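Search the help pages Go Advanced search

Garage & Workshop > Small parts and storage

Last updated 19 June 2019

Do those anti-rust drawer liners do anything, or is it just a piece of paper with a price on it?

Posted by Clodagh Coughlan

I keep small electrical parts in painted metal bins in an unheated garage. Solenoids, relays, a lot of screws, some old door hardware I keep meaning to sell. Every September the damp comes back and by spring I have orange fuzz on anything steel. The yellow paint scratches up but the bins themselves hold out fine, it's the contents that suffer. 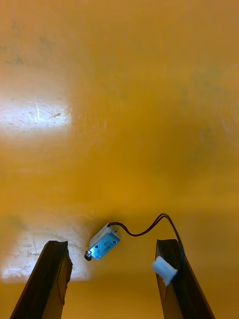
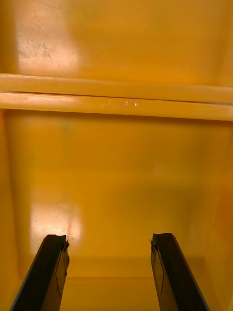

A man at the hardware store in Prollton tried to sell me a pack of Avix liners, 20 sheets, which are supposed to give off a vapor that coats the metal and keeps rust away. The package says the protection lasts for years. It doesn't say how many years, or in what kind of drawer, or how you would know when it quit. My neighbor swears by them, but my neighbor also has a heated basement, so I don't know what that proves.

I've already tried the little silica packets that come in shoe boxes. I saved them for ages and threw a handful in each bin. No difference that I could see. Before I pay for fancy paper I'd like to hear from somebody who has used it in a cold garage and isn't selling it. Also, is there any harm in it for copper wire or plastic parts? The package is silent on that too.

Friederike Weidemann

I've used paper like that, a different brand, in a shed that is worse than your garage. The idea behind it is sound. The chemical does come off the paper and settle on bare steel, and machine shops have been wrapping parts in it for a long time. What I don't believe is the way it gets sold to people like us. It needs a closed space. If your bins are open on top, the vapor drifts off and you've bought yourself wrapping paper. Same if you open the drawer ten times a day.

I did my own test because I didn't trust the label either. I put plain steel screws in two lidded tubs on the same shelf, paper in one and none in the other, and left them 3 months over the winter. The ones without paper had spots. The ones with it were clean except a few at the bottom that I think I had handled with sweaty fingers. That's two tubs and one winter, so make of it what you like.

On copper, check before you buy. Some of these papers are made for steel only and some say they're for mixed metals. If the package won't tell you, I'd leave it on the shelf and find one that does. I never saw it hurt plastic but I wasn't looking very hard.

Your shoe box packets were full of water before you ever put them in the bin. They soak up what they can and then they're done. Buy fresh ones and keep them in something with a lid.

Siobhán Ní Chonaill

wd on a rag. wipe everything once a year. my dad did it for 30 years and never bought a liner in his life

Madalena Henriques

I wouldn't oil electrical parts, whatever anybody's dad did. It collects dust, and on a solenoid the plunger can end up gummy. Screws and hinges, sure, go ahead.

My question back to you would be how damp the garage is. You say the damp comes back, but have you measured it? A cheap humidity gauge costs less than the liners. I bought one from Clegg and it read so low that I assumed it was broken. I set a second one next to it and they agreed. My rust was coming from a cardboard box sitting on the concrete floor, and once I moved the box up to a shelf the problem pretty much went away. I had been one click away from ordering a dehumidifier.

Also, how cold do the parts get at night? Cold metal and a warm morning will put water on everything even in a garage that reads okay most of the day. A lid helps with that more than any paper will, in my opinion. I'd try lids and fresh packets for one winter and keep your money until spring.

Contact us | Copyright Plurnia Community Help | Back to top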